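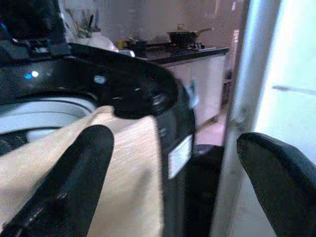 Chapter 7
Planning when the world won't hold still

Contents of this chapter
7.1 A towel is a terrible state
7.2 Belief instead of state
7.3 Choosing where to pinch
7.4 The plan, the check and the retry
7.5 Case study: the Sirnholm laundry stack
7.6 Exercises and further reading

Before you start

You will need the transform notation from Chapter 3 and the simple task planner you built at the end of Chapter 6. If you skipped the section on hand-eye calibration, go back and do it now, as we use its result on nearly every page from here on. The code for this chapter is in the folder called soft, and was last tested on 27/01/2019.

Everything we have planned for up to now has been polite. A mug has a position and an orientation, six numbers in all, and once the perception code has handed those six numbers over, the planner can get on with its job. If you pick up the mug and carry it across the room, it is still the same shape when you arrive. Whole careers have been built on that one lovely fact!

Cloth takes it away. How many numbers do you need to write down the shape of a bath towel dropped over the edge of a washing machine? You could model it as a grid of points joined by springs, and a fairly coarse grid might have 2,000 of them, each with its own three coordinates. Most of those points are hidden under a fold, or down inside the drum, or pressed against the back of the piece you can see. The camera tells you about one side of the top layer. The rest you have to guess, and the moment the gripper closes and lifts, your guess is out of date.

I find this the most exciting corner of the whole subject, and I hope to win you over to it by the end of the chapter. The problems are hard in a way you can feel with your own hands. Go and take a sheet out of the wash with your eyes shut, using only a thumb and one finger, and pay attention to what you do. You will probably tug, wait, feel how much comes with you, tug again, let go and take hold somewhere better. You are planning with hardly any state at all, and it works.

7.1 A towel is a terrible state

Let us be exact about what goes wrong. The planner from Chapter 6 searches over symbols such as in(item, drum) and on(item, counter). Each action has conditions that must be true before it runs and effects that are true afterwards. For a mug these are crisp. For a towel they fall apart almost at once.

Is a towel in the drum if half of it is hanging over the rim? If the answer is yes, then the action close_lid will be allowed, and the lid will come down on the cloth. If the answer is no, then the action pull_out has already succeeded and the planner will cheerfully move on to the next item, dragging the first one behind it. Both bugs are real. I have written both of them, the second one twice.

Adding a third symbol, partly_in(item, drum), feels like the obvious mend, and for a small demonstration it does the trick. Then you meet two garments knotted together, and you need a symbol for that, and another for a sleeve caught under the rim. Jeptoo Shirima, who taught the first version of this course with me, used to let each class carry on down that road for an entire afternoon. One group reached 51 symbols before they gave up, and their planner took longer to choose a grasp than a person would need to empty the machine.

What the class learned from the exercise is worth stating plainly, because the rest of the chapter is built on it:

The planner should only be told about differences that would change what it does next.

If the robot would pinch and lift in both cases, it has no need to know whether the cloth is a towel or a pillowcase. If it would lift higher for a long item than for a short one, length matters, and we had better find a way to estimate it. Written like this it sounds like common sense. Turning it into code is where the fun begins, and we shall do so in three steps.

First, we replace the single state with a belief, meaning a set of possible states with a weight on each. A belief can say "probably one item, possibly two", and a good planner can look at that and choose an action that works for either.

Second, we let actions be chosen partly for what they reveal. A short lift of a few centimetres moves very little cloth, but it tells you a great deal: what is attached, how heavy it is, which folds move together. In the notation of Section 7.2 this is just another action with a cost and an effect on the belief, and the search handles it without any special treatment. The first time you see your own planner decide to give the cloth a small exploratory tug, you will want to call somebody over to look.

Third, we close the loop. A plan for cloth is a suggestion with a short life. We run one action, look again, update the belief, and plan afresh from there. With the caching scheme in Section 7.4, replanning takes 35 milliseconds on an ordinary laptop, so there is no reason to be mean with it.

A word on the view from the wrist

Our examples use a camera carried at the wrist, so the fingers are always in view and everything else moves past them. Beginners often dislike this. The fingers hide part of the cloth at exactly the moment you would most like to see it, and shiny surfaces nearby throw back highlights that shift with every motion. A glossy black appliance is especially good at fooling a depth sensor.

There is a large reward for putting up with it. The fingertips stay in nearly the same place in every picture, so a grasp point can be described by where it sits between them, and small errors in calibration matter far less as the hand closes in. Bhavana Sastry's method for masking out the fingers, which we build in Section 7.3, takes one evening to write, and you will go on using it for years.

Try this first

Load the recorded sequence called rim_03 and step through it slowly. At each step, write down the smallest set of facts you would need in order to choose the next action yourself. Keep the list. We shall compare it with the planner's own belief at the end of Section 7.2, and I would be surprised if yours were not shorter.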